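Chapter 7
When Part of the Job Is Handed Over: Automation and the Laundry Worker 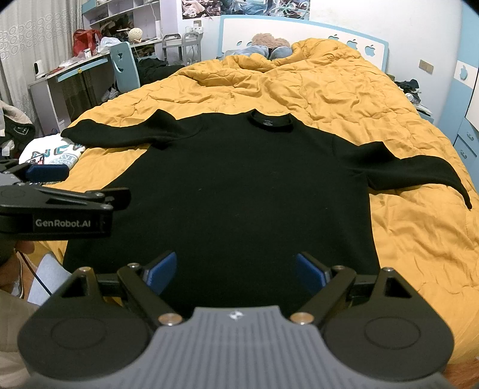
Figure 7.1 A black long-sleeve shirt laid flat on a bed, with one hand-held gripper open above it and another beside it.

Folding a shirt is among the most ordinary tasks in paid work. Hotels, hospitals, care homes, and commercial laundries all depend on it, and for many years it was left out of discussions of automation. Washing, drying, and pressing were given to machines early. Folding stayed with people. Cloth bends, slides, and bunches, and a sleeve seldom lies in the same position twice. A worker adjusts to this without much thought; a machine must be given some means of doing the same.

This chapter examines what happens to a workplace when such a task begins to change. The main case is the Tindmont laundry, which employed 846 people when its owner, Janton, announced a plan to automate part of its finishing floor. The plan covered 2 of the plant's folding lines. It was presented to the staff in March, and the questions raised at that meeting form the basis of the first section.

Few of those questions concerned the machinery itself. Dolores Ridgeway, a line lead, asked who would be answerable for a badly folded order. Arif Howlader asked whether the piece rate would still apply to workers who were moved to checking and sorting. Mi-kyung Seok, then training new staff, wished to know if the skill she taught would be recorded anywhere in the new job descriptions — and, if so, at what grade.

Students should keep three terms apart as they read. A task is a single piece of work, such as folding a sleeve. A job is the set of tasks assigned to one person. An occupation is a group of similar jobs across many employers. Automation acts first on tasks. Its effect on jobs depends on how the remaining tasks are divided, and that division is made by managers, often in talks with staff.

Section 7.1 describes the finishing floor before the change. Section 7.2 follows the talks over pay and grading. Section 7.3 compares Tindmont with the smaller Ardeleanu plant, where folding was left as it was and the sorting room was changed instead.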